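Section 4. Folding and Storing Baby Blankets

Applies to the Omimach dot-texture blanket and most two-layer blankets of that kind. Read the whole section before you start. It was revised in April after readers asked why it disagreed with the Kazmi care leaflet. It still does.

4.1 Before you fold

1. Clear one surface at lap height. A bed works. A child's chair works if the blanket is small enough.
2. Check both faces for loose threads and stuck-on lint.
3. Let the blanket sit unfolded for 33 minutes after it comes out of the dryer. Sirodska tested shorter waits and could not tell the difference, so treat this figure as a habit and not a rule.

Note: Scented drawer sheets are sold as a way to keep the nap soft. We have seen no sign that they do anything except smell.
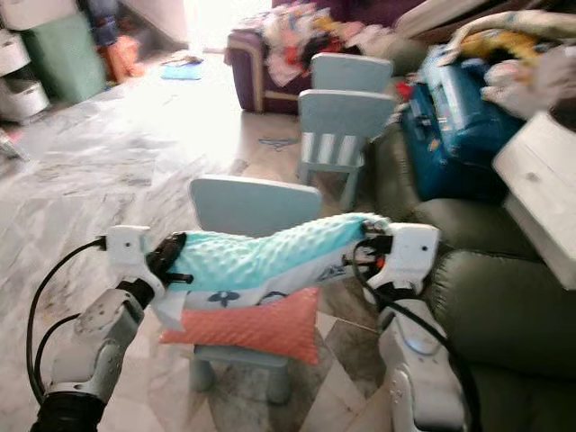
Rolling is the method most leaflets push, and we have doubts about it. A roll looks tidy in the hand and takes up less shelf, but a two-layer blanket tends to creep as you go, the plush side one way and the flat side the other. Look at the loose corner of white fabric hanging under the left end of the mint-green roll: that is the sort of corner you will want to tuck in before you put the thing away. If you still prefer rolling, start at the short edge, keep the dots outside, and stop to square up the ends every two turns.

4.2 Flat fold (recommended, with reservations)

1. Lay the blanket printed side down.
2. Bring the long edges together. Do not tug. The plush layer stretches more than the backing and will win.
3. Fold in half again, short edge to short edge.
4. Pick it up by both ends and hold it level. A little sag in the middle is normal.
5. If one end hangs lower by more than a thumb's width, put it down and redo step 3.

Caution: Do not hang a folded blanket over a hot radiator to "set" the crease. The Kazmi leaflet suggests it. We would not.

Some people fold on the sofa and that is fine, up to a point. Seat cushions give under your hands, and the seams between them swallow corners – you end up smoothing the same edge over and over.
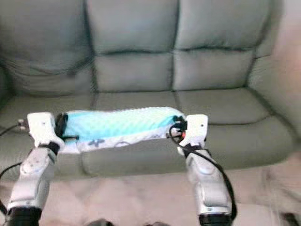
A leather seat has the further problem that fabric slides on it. Put a towel down first, or move to something harder. The Asex folding board, which several readers wrote in to praise, does stop the sliding, but so does a tea tray, and you already own the tea tray.

4.3 Stacking

1. Put flat, firm items at the bottom: seat pads, folded cloths, anything without a nap.
2. Lay the blanket or small pillow on top, dots up.
3. Keep the stack to 4 items. Higher stacks lean.
4. Leave the stack where you can see it until the rest of the laundry is sorted.
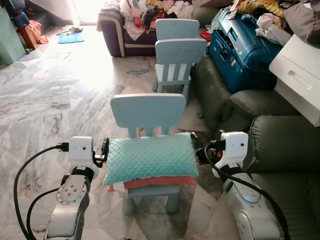 Fig. 4-3. Pillow with dotted cover, laid over a folded coral-orange cloth on a child's chair.

Note: Step 4 matters more than it sounds. Clothes heaped on the next sofa have a way of spreading, and a finished stack gets buried under a pile you meant to deal with by noon.

4.4 Storage

Shelves are better than vacuum bags. The bags save space, yes, but the raised dots come out flat and may not recover – the Sirodska guide says they do within a day, and ours had not after a week. If you must use a bag, leave some air in it.

Refold every couple of months along a different line. See page 67 for crib sheets, which are another matter.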